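Kitchen corner news: sweeping the floor before we close

Many of you asked in July why the shared kitchen at Wulley looks different at the end of the evening. The answer is simple - we changed the order of the closing work. Before, the floor was swept first and the counters were wiped after, so all the crumbs came down on a clean floor. Now the counters come first and the floor is the last job.

Olesia Yatsenko wrote the new list, and it hangs inside the door. Please start at the wall and bring everything toward the middle of the room. Snack wrappers and bits of plastic are better picked up by hand, as they slide over the dustpan and come out again on the other side. The fine gray dust stays in the lines between the tiles, so make short strokes there and do not press too hard.

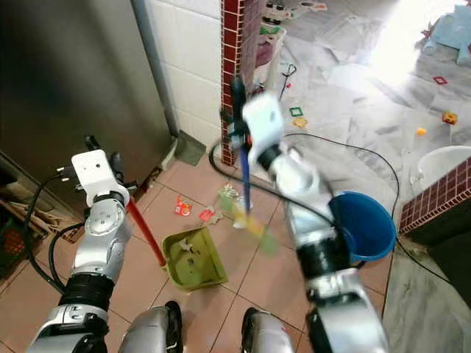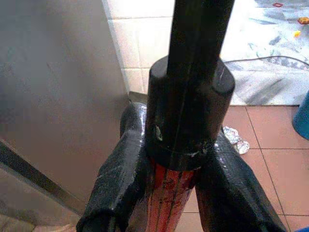
First picture: broom and green dustpan at work on the pink tiles.

When you finish, empty the dustpan right away and put the broom back with the head up. Please do not leave it standing on the bristles, they become bent in a few weeks.

We have 30 dollars left for cleaning things this season. Hryhorii Nechyporuk would like to buy a second dustpan with a longer handle. If you have another wish, write it on the paper next to the list before he goes to the shop.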